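Gripper closes on the table before the mouse, any ideas?

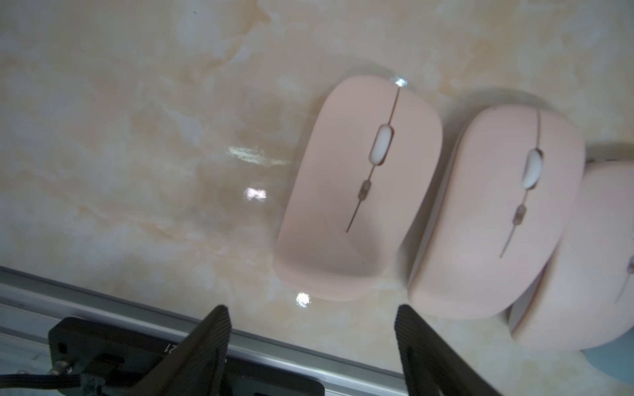
View from the wrist camera, fingers open in front of the first mouse.

Posted 2024-08-19 by dbenavides
Filed under: Home Builds > Arms and Grippers
Print this thread | E-mail to a friend

dbenavides
Hello all. I am building a small arm in our shared workshop in Lyons. The task is simple: pick a pink mouse from the row and put it in a tray. The depth value is good on my gray test block, but on this shiny tabletop it jumps, and the fingers go down too early. I have tried 229 pictures with new labels and I see the same error. Should I train with more pictures, maybe 3,000?
Dayana Benavides

wrosenthal
More pictures will not help you much. Look at the bright spots to the left of the mouse. I had the same trouble with a glass desk. Put a matte cloth on the table and try again.

farkent_fan
I don't agree with Wendell. If she covers the table, the arm will only work with the cloth. I would move the lamp first, then record again.

wrosenthal
She can remove the cloth later. First she must know if the shine is the problem.

pledard
The mice stand very close to each other also. Are you sure that the right finger has space to go down between them? I would turn the wrist a little to follow the angle of the shell.

dbenavides
Thank you for the answers. Pledard, I did not think about the space, you may be right. I will do 145 tries with the cloth and then the same number with the lamp moved. In September I can write the results here.

farkent_fan
Please change only one thing each time.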